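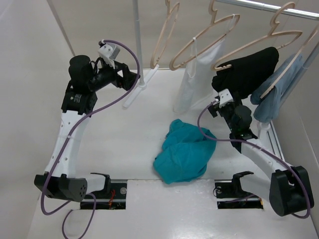

Workshop tips: comparing grippers on a clothes rack

Clothes are a hard test for a gripper, and a cheap one to set up. These are the tips we have kept from trying jaws and wrist cameras on a two-arm bench with a rack at the back.

Start with the empty hanger
Leave one hanger bare and put a single garment on the floor between the arms. Crumple it. A neatly folded shirt tells you very little about a gripper.

Pick colors that stand out
Teal on a white floor is easy for the cameras. White on white is much harder, so save it for later. A glossy floor also throws light streaks. Move the lamp before you blame the camera.

Give the cable some slack
Leave a loop at the gripper bracket, then bend the wrist through its full range by hand with the power off. If the cable pulls tight anywhere, fix that first.

Change one thing at a time
We ran the Stosico jaws and the Wevier jaws with the same camera and the same controller settings. Merike Paju does 9 tries per garment with each pair and writes down every miss – dropped, pinched the floor, or grabbed the hanger.

Check the wood
Narrow jaws can mark soft hangers. Look them over after each set and swap out any with rough spots, which snag thin cloth.

Wipe the jaw pads between sets. Lint builds up faster than you would think, mostly from knits.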